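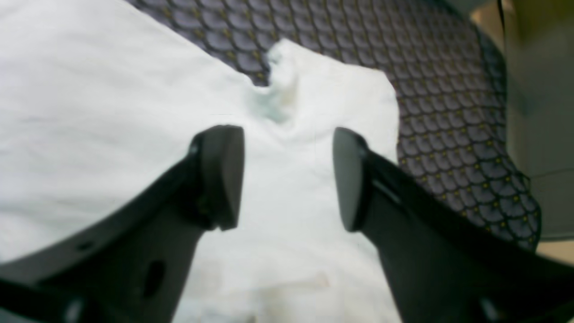
White top, laid out on the scale-pattern fabric.

Kobe Vanhove wrote:
> Before anyone folds another thing, can we agree a method? The box from
> Resberg had small T-shirts rolled, halved, and in one case apparently
> knotted. The Preva people want them flat, sleeves in, neck at the top.
> Also, is the patterned fabric part of the donation or not?

Kobe, the knotted one was mine and I stand by it. It took up very little room.

On the method: sleeves in, then in half lengthways, then up from the hem. Smooth the neck out first, as a crumpled collar only gets worse in a pile. White ones go in a separate bag, please – last June we put them in with the navy and sent Preva 39 garments in a fetching shade of dishwater.

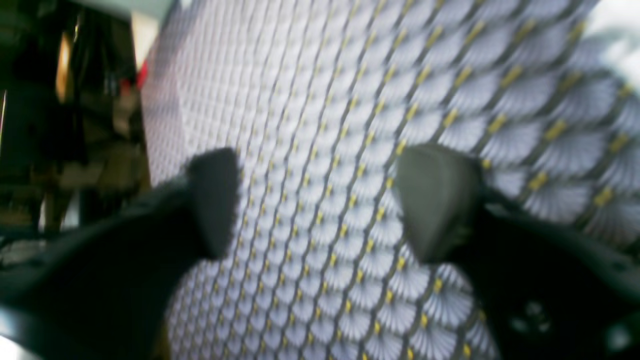

As for the patterned fabric, no, it is not a donation. I was asked this twice at Jukton and once by a man already carrying it to his car. It stays with us, and if you find it in a box, kindly take it out again.

Bags go to Visser by four in the afternoon. Label them by size and leave off the drawings of little shirts, charming as they were. The list says 124 items and I have no intention of checking it, so whoever wrote that number had better be feeling confident.

I'll bring string.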